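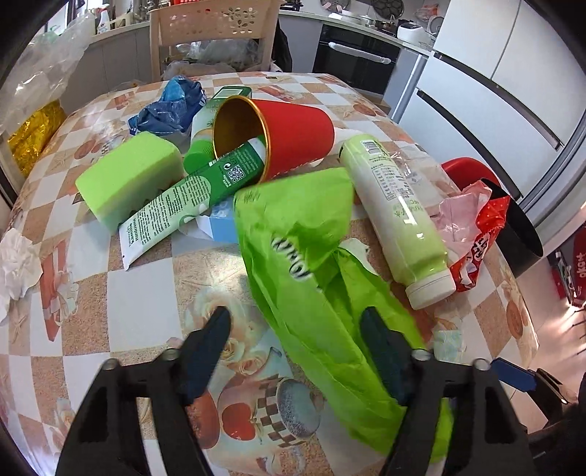

Kitchen table, gripper open over the green bag

Botley Club FAQ

What do you do all month?
We tidy up! Members take the hand-held gripper to a messy table and practice picking things up, and those recordings are what our arm, Wako, learns from. I'm Xuelian Jiang and I run the sign-ups, so most of these questions land on me.

Do I need to know how to code?
Nope. Peiyu Tang handles the training side and is happy to show you – or you can just stick with the gripper, like I did for my first term.

How many recordings do I have to make?
The club goal is 968 by January, and we're at 492 now. I ask each new member for 10 (plenty of people get hooked and do more).

What's hardest to grab?
Plastic bags, easily. They fold whichever way they like! Cups are friendlier, so I start everyone on those.
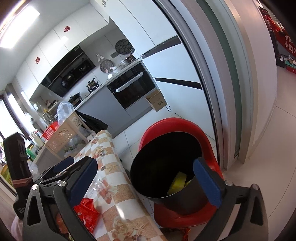
Black cup with a yellow sponge inside, red chair behind

Can I bring my own stuff?
Please do – tubes, wrappers, sponges, whatever's in your kitchen. No glass and nothing sharp.

Is there a fee?
It's $64 for the year, and you can pay me when you come to your second session.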